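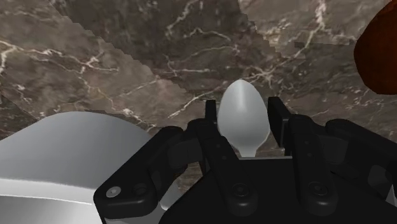

Spoon held upright in the gripper, simulated kitchen counter.

Zeltanine household chores study – progress report to Undis
November 28, 2024

1. What was planned

In the September plan we promised you an answer to a simple question: which kitchen chores can one arm on a fixed base do today, without a person helping? We chose to begin in simulation, with the software of Tuvumero, and to go to the test kitchen at Heo only with the chores which are good enough. This report covers the first of these two steps.

2. What was done

We prepared 27 short chores at the counter. They are the small jobs that come after a meal: pick up a spoon, move a fruit to another place, put a ladle into a basin, push a bottle back to the wall. Each chore was tried several times with the objects in new positions, 121 trials in total. A trial is counted as good only if the object is at the right place at the end and nothing else has fallen.

3. Results

Round objects are the easiest. Fruit and small bowls were moved well in most positions, also when they stood far back on the counter. Spoons and ladles are more difficult. When the spoon is already between the fingers, the grip is mostly stable and the arm can carry it. The weak moment is before this, when a thin object lies flat on the stone and the fingers must go under it or close on it from the side. In 40 trials the object was touched but not lifted, and the greater part of these were spoons and ladles.
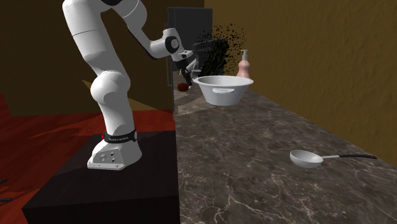
Arm reaching to the back of the counter; basin, soap dispenser and ladle on the marble.

Reach is the second problem. The base stands beside the end of the counter, so a basin near the wall and a ladle close to the front ask for very different positions of the arm. Some chores failed only because the arm took a long way round and the time was over. We did not change the time limit, as a person in a real kitchen would also not wait so long.

4. Our opinion at this stage

Can a machine tidy the counter after dinner? Partly. It can do single steps, and some of them well, but a full chain of steps still breaks too often. I would not yet promise any of this to a family or to a shop kitchen. Wet objects were not studied at all – the simulation has no water – and we expect them to be harder.

5. Next period

We ask to keep the budget as agreed, with one change: 2 more weeks for flat objects before the work at Heo begins. The list of chores for the test kitchen will be sent to you separately.

Related items
Zeltanine: project plan and list of chores
Notes on grasping flat cutlery
Heo test kitchen: access and safety rules
Undis: guide for reporting partners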